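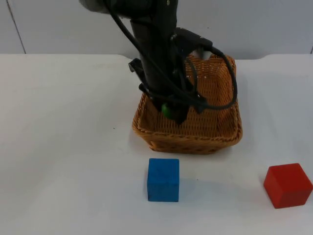

Bernadette Tanguy wrote in to say she had given up on baskets altogether after the last one shed bits all over her bathroom shelf, and was there any point in trying again? Yes, Bernadette, there is! I have spent the whole winter break sorting the house into baskets and I am more convinced than ever, so this month's home corner is for you.

The shedding is nearly always a weave problem. Run the back of your hand along the inside before you buy (the inside, where your things will live, and where the makers tend to be lazier). If it catches your skin it will catch a sweater too. A tight weave of thin strands is what I look for now, with gaps so small that a hairpin has trouble getting out. The big chunky weaves look gorgeous in a store and then every pen cap you own slides through onto the floor.

Shape is the next thing, and here I've completely changed my mind. I used to buy round ones. I loved them! But a round basket on a rectangular shelf wastes all four corners, and two of them side by side waste even more. Rectangular with slightly rounded corners is the one to get, and low enough that you can see the bottom without tipping anything out. If you have to dig, you won't put things back. My tall hall basket had gloves at the bottom from a trip we took in June, plus a library card I had already replaced.

Sides that flare out a little are lovely for reaching into, but do measure across the top as well as the base. I measured the base only, carried my new basket home from Demton very pleased with myself, and found the rim wouldn't clear the shelf upright. It lives on the table now and holds the small stuff that used to wander: keys, lip balm, the tape measure, whatever toy has been left on the couch. Hauke Kohlhase tells me he does the same by his back door and empties it every Sunday-supper night, which sounds very grown-up. Mine gets emptied when I can't find the keys.

On cleaning: go gently. I brush mine out with a dry pastry brush, working along the strands, then wipe with a cloth that has been wrung out hard. Let it air somewhere out of direct sun before anything goes back in. Ayantu Woldemariam lines hers with an old cotton napkin and just washes the napkin, and I'm stealing that idea immediately.

If you have a basket that already snags, try a little fine sandpaper on the rough ends before you throw it out. Snip any strand that sticks up, too, but leave anything that is still holding the weave together. I rescued two from the garage this way and they are back in use, one for onions and one for the charging cords, and I am absurdly happy every time I open that closet.

The basket swap is back at the Plaltness hall as well! Bring what you don't use, clean and empty, and take home something that fits your shelves. Last year we had 27 on the tables and all but a couple found a new home. Doors open at 12, and Desta Tufa has the sign-up sheet if you'd like a table of your own. Bring your shelf measurements, including the width at the top.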